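ACTA DE LA REUNIÓN DE SEGUIMIENTO
Grupo de trabajo de acabado textil
Centro de Lestura, 23/12/2020

Asistentes: Tymofii Onyshchenko (preside), Roksolana Bondarchuk (secretaria), representación de Masson y de Vimuldale.
Excusa su asistencia: delegación de Plakgate.

1. Acta anterior
Se aprueba sin enmiendas.

2. Consumo de agua en la línea de lavado
El Sr. Onyshchenko presenta la lectura del contador correspondiente al último periodo: 3.099 m³. El exceso se atribuye al aclarado doble. Se acuerda suprimir el segundo aclarado en los lotes de color claro y mantenerlo en los oscuros. Masson pide que conste su reserva respecto a la solidez al frote.

3. Temperatura de secado
Se fija un máximo de 60 °C para los géneros con mezcla de lana. Vimuldale remitirá los registros de las sondas. Queda pendiente la calibración de dos de ellas.

4. Clasificación de defectos superficiales
La Sra. Bondarchuk expone el borrador de la tabla. Se debate si el apelmazado y la formación de bolitas deben puntuarse por separado. Se acuerda que sí. La redacción del apartado de jaspeados se remite a Plakgate para informe.

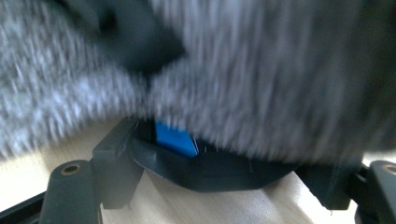 Fig. 1. Tejido gris jaspeado.

5. Presupuesto
Se aplaza la compra del abrasímetro hasta recibir la segunda oferta.

6. Ruegos y preguntas
Masson solicita que la documentación se envíe con mayor antelación. Se toma nota.

Próxima reunión: marzo, en Vimuldale, fecha por confirmar.

La secretaria, Roksolana Bondarchuk
V.º B.º, Tymofii Onyshchenko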